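Week 4 handout: keeping notes you can use later

Hi everyone, Rukhsana Khokhar again. Last July I filled 187 pages with reading notes and could barely find a thing in them, so this week is about margins.

Leave a wide strip down the left side of every page. Write your notes on the right as usual, then go back the same evening and put one or two words in the strip — "rent," "bad harvest," whatever the paragraph is about.
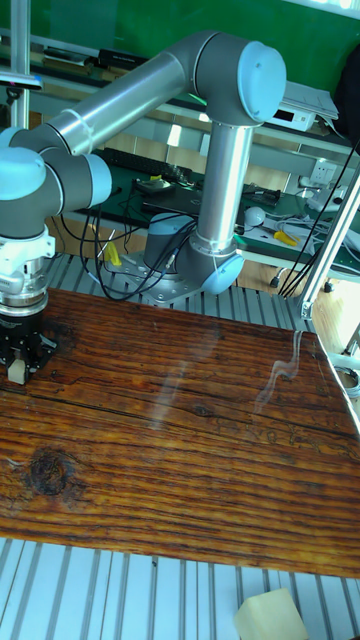
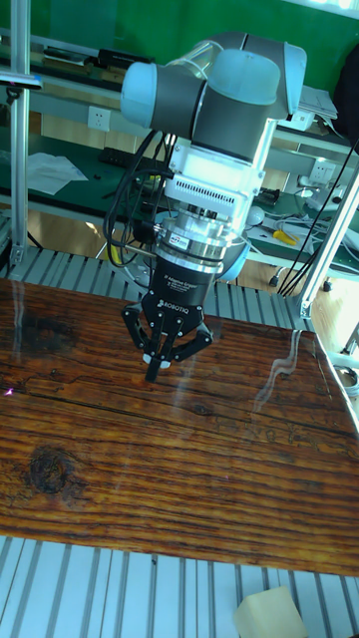
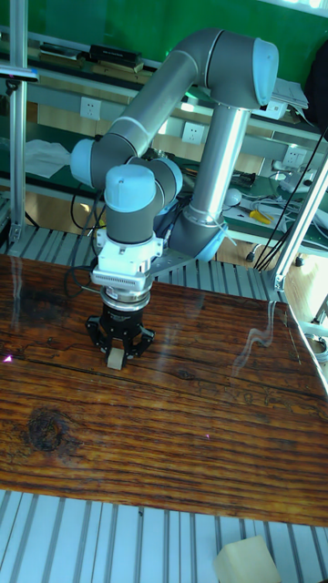
Same evening matters! I've tried doing it on the weekend and I end up rereading everything.

For practice, take chapter 2 of the Cemside reader (it starts on page 27) and do the strip for the whole chapter. Please don't use a highlighter this time, I know some of you love them. If your strip words keep repeating, that's fine, mine do too.

Bring the pages on 7th November and we'll swap with a neighbor.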